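Zatia Shifts Packing Staff to Robot Training Work at Skivbridge Site

SKIVBRIDGE, August 31, 2021 – Zatia, the contract packing company, has confirmed that four employees from its hand-packing line have moved into full-time positions teaching tasks to the robots it plans to operate at its Skivbridge building. The positions are permanent and carry the same pay grade as line lead.

The company announced in the spring that it would automate part of its small-goods packing, which covers gift sets, tableware and boxed household items for retail customers. Much of that work involves placing light or easily marked objects into trays and containers, and has until now been done entirely by hand. Two robot cells are to be installed on the east side of the packing floor, with the first expected to enter service in October.

Employees in the new positions work seated at a table with a gripper in each hand. They pick up, turn and set down small objects using the grippers alone, and their movements are recorded. The recordings are then used by Nellska, the company's software supplier, to prepare the robots for the same tasks. Each exercise is repeated many times with the objects in different starting positions.

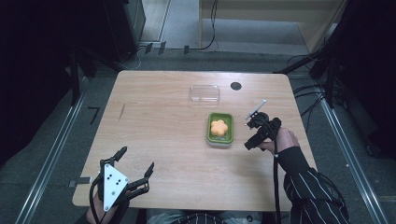

Stela Pană, operations manager at Skivbridge, said the company had looked first at hiring outside technicians for the work and decided against it.

"The people who have packed these goods for years know how hard you can hold something before it bends, and which way to turn it so it goes in the first time," Pană said. "We could not write that down in a manual. We tried, and the manual was not very good."

Applicants were not required to have technical experience. Training lasted two weeks and covered handling of the grippers, care of the equipment and the labeling of recordings. According to the company, the most common difficulty was learning to work without the fingertips. Several trainees reported that tasks they could complete on the line without looking took their full attention for the first few days.

The change has also affected the daily schedule. Line employees at Skivbridge rotate stations every two hours and are measured on finished units per shift. The recording staff have no unit target. They work in shorter blocks, with a break after each set of exercises, and are asked to note any attempt that went wrong so that it can be reviewed separately. Pană said the break pattern was revised in July after employees described soreness in the wrists and forearms. Lighter cables and an adjustable chair are on order – delivery is expected before the first cell opens.

Around 20 people currently work on the hand-packing line. Zatia said no layoffs are planned in connection with the robot cells, and that positions left open by retirement through the end of next year will be reviewed one at a time. Employee representatives at the site have asked for that commitment in writing, along with a clear statement of how recordings may be used. In particular, they want assurance that recorded sessions will not serve as a basis for individual performance ratings. Talks on both points are continuing.

Fragile and irregular items will remain with the hand-packing line for the present. The company's second building, at Benavides, is not included in the current plan.

Employees at Skivbridge who wish to be considered for the next training group may apply through their shift supervisor. Preference will be given to those with at least one year on the packing floor.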